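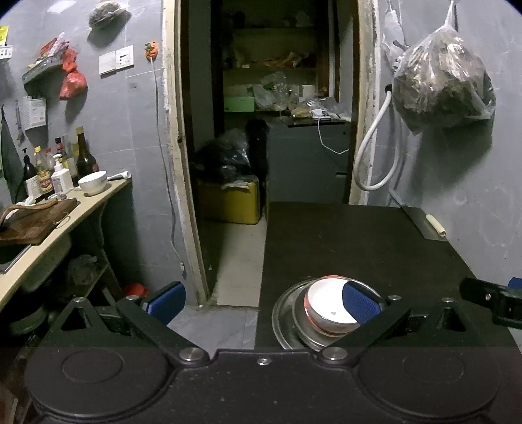 Kitchen counter and doorway to back store, Ríos unit. Cup and plate on counter.

KITCHEN AND STORE ROOM WALK-THROUGH
Date: March 11, 2026
Site: Ríos, unit 4
Checked by: Lucía Calvo
Copy to: Maximiliano Casado
Last check: January
Marks: OK / FIX / WATCH / N/A

1. COUNTER AND WALLS

Counter top, surface sound - OK
Dark grey, no chips I could feel. Wiped the back edge myself.

Counter clear of stray items - WATCH
White cup w/ red rim sitting in a steel plate. Fine if in use. Thin grey board leaning in the back corner needs to be fixed flat or put away, it slides if you bump it. Small cream cylinder lying next to it, goes in a drawer.

Wall tile and grout - OK
Grout by the counter redone since January. Good job.

Hanging bags on hooks - FIX
Big clear bag of dried stuff (leaves? food?) has no label. Needs contents and date. Move it to a lidded tub if there is one. White bag by the door frame, same wall, check the hook is rated for it. Hook pulled out of this wall once before.

2. ELECTRICAL

Switch plate and socket panel, left wall - OK
Both tight. Tested, no buzz. Covers clean.

Cables secured - FIX
Grey one on the orange hook OK for now. White one on the counter side hangs in a big loop, needs two clips minimum. Anyone carrying a tray will catch it.

Charger on store shelf - FIX
Sitting on the lower shelf w/ cord dangling, right in with the packages. Shouldn't live there. Asked for this in January too!! Max please follow up.

Breaker labels - WATCH
Label 6 faded. Building wiring dates from 1955 and was only partly redone, so keep the labels readable.

3. DOORWAY

Frame - WATCH
Worn, paint going. No splinters. Repaint when the rest is done, not urgent.

Floor, trip hazards at threshold - OK
Light tile, level. Dry when checked.

Clear width - OK
33 inches, measured.

4. STORE ROOM

Wood shelves fixed to wall - OK
Pulled on each one, no movement.

Shelf stock sorted and closed - WATCH
Boxes and food packets mixed in with clear bags. Light green box is fine where it is. Open packets need clips. Oldest to the front plaese.

Nothing stored on floor - FIX
Yellow box w/ black plastic bags on top, plus something black and fuzzy next to it. Get all of it up off the floor so it can be mopped under.

Grey cabinet, right side - OK
Door closes. Hinge a bit stiff.

5. LEFT WALL AND SHELF

Metal shelf, upper left - OK
Brackets tight. Red bags on it are light enough.

Bundled plastic bag near top of wall - WATCH
Take down if not needed.

Notice under shelf - WATCH
Taped up. Tape won't last in here, use a sleeve.

Utensil and cloth hanging - OK
Green cloth should go in the wash weekly.

6. NOT CHECKED

Extinguisher tag, Narero has the log. Gas shutoff, Jedinov comes for that seperately. Drain, ran out of time.

FIX items done before next visit. Clips are in the Ivano box at the office, take what you need and sign for them.

L. Calvo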